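Shop software news, April 2018

Quick one this month, we're flat out getting the stock sync update ready. Trarkuno 4 is up in the downloads area now. If you're on the old version please read the bit about tax rates before you hit install. Three people didn't last time and I spent an evening on the phone.

What's in it:

Bulk label printing. Finally. Tick the orders, pick the carrier, print. Up to 40 at a go, more than that and the PDF gets too big for some hosts. Works with the Gromgate carrier add-on, and you don't need to re-enter your account number.

Part refunds now put the right amount of GST back. Before, it was rounding each line and then rounding the total as well, so you'd end up a cent or 2 out. Thanks to Anayeli Escobedo at Clurkstead for sending in her whole spreadsheet. Very long spreadsheet.

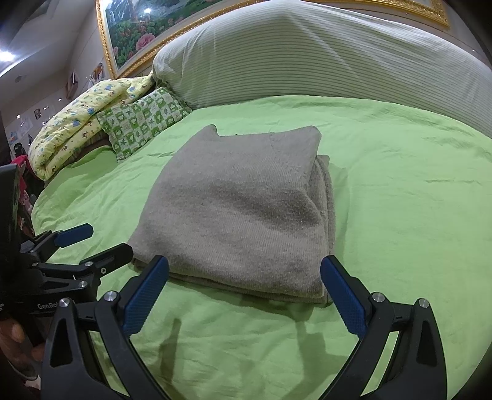

Grey-taupe on lime green. Folded, fuzzy, faint ribbed lines.

Customer notes print on the packing slip again. They dropped off in the last release, my fault, wrong template got bundled.

Colour and size variants can be sorted by hand in the back office. Drag the row, hit save. If it jumps back to the old order clear your cache, and if it still jumps back email me with your theme name.

Now the tax rates. The upgrade rewrites the rates table. If you've added your own rates by hand (a few of you have, for freight mostly) export them first from Settings, Tax, Export. Then upgrade, then import. Do it in that order or they're gone. A backup of the database wouldn't hurt either.

Known problems: the Cabello theme shows the cart button twice on tablets. Kanokwan Kaewkla is working on it and reckons there'll be a patch soon. The CSV export also puts a stray comma after postcodes if the address has a unit number, easy to strip out for now but annoying, I know.
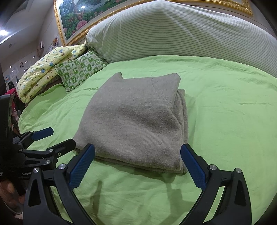

Folded knit, grey-beige, on the green sheet.

Support hours. Phones are on till 4 as usual, email any time. Please put your shop adress and version number in the first message, it saves a whole round of back and forth. Screenshots of the error good, "it's broken" less good.

Old version gets security fixes until August and then we stop. 22 shops still on it going by the licence list, so if you got the reminder email, that's you. The upgrade is free on a current licence. If yours has lapsed, renew from your account page first and the download link will turn up in teh same spot.

Stock sync next issue, all going well. Testers wanted, reply to this email if you sell from more than one warehouse.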